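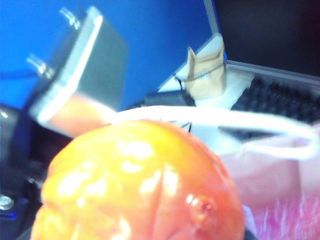

Figura 1. Fruto redondo de color rojo anaranjado, probablemente un tomate, visto de muy cerca. En el lado inferior derecho se observa una pequeña marca elevada de centro rojizo oscuro.

3.2. Apariencia de la superficie y marcas de la piel

El color de la piel es el primer criterio que usan los compradores, pero en nuestro estudio no fue suficiente para ordenar los frutos. En la Figura 1 el tono cambia de amarillo anaranjado a un rojo más profundo dentro de la misma pieza, y los reflejos blancos ocultan una parte de la superficie. Por este motivo, el color se anotó por zonas - izquierda, derecha y superior - y no con un único valor para todo el fruto.

Las marcas pequeñas presentaron otra dificultad. Una elevación redonda como la de la Figura 1 se parece a la cicatriz del pedúnculo, pero también puede ser un golpe. Hattori (Chiyo Hattori, comunicación personal) recomienda no decidir entre las dos opciones con una sola vista. Seguimos esta recomendación y registramos tales casos como "marca sin clasificar".

Los frutos provenían de dos proveedores, Praser y Festwood, y fueron examinados por 4 evaluadores con una ficha de 6 categorías. En total se completaron cerca de 2000 fichas. El desacuerdo más frecuente fue entre "cicatriz" y "golpe", sobre todo en los frutos de piel brillante. Los pliegues verticales débiles, como el que recorre el centro del fruto en la Figura 1, no se contaron como defecto. Las fichas con marcas sin clasificar se analizan aparte en la sección 3.3.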